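Baseball cap

A baseball cap is a soft cap with a rounded crown and a stiff brim that projects over the eyes. It grew out of the headgear worn by American ball clubs in the 19th century and is now worn in most countries, by people with no interest in the sport.

Construction

The crown is usually cut from several tapering panels sewn edge to edge. Cotton twill, wool and polyester are common. Caps made for running or warm weather often have mesh panels. The brim is a stiffener covered in cloth.

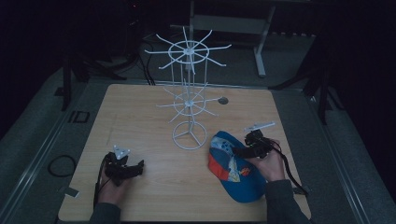 A cap with a blue brim and an orange-red panel, lying on its side

Seams between panels are often covered on the inside with tape. Many caps have a cloth-covered button at the top, where the panels meet. Fitted caps are sold by head size, while others close at the back with a strap or plastic snaps. 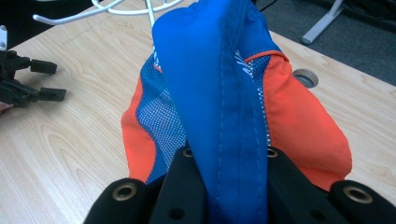 Stitched seam on a royal-blue panel of smooth synthetic material

Care

Older brims were stiffened with cardboard and lose their shape when soaked. Plastic brims can be washed by hand in cool water. Caps should be air dried over a rounded form.

See also: Visor, Trucker hat, Flat cap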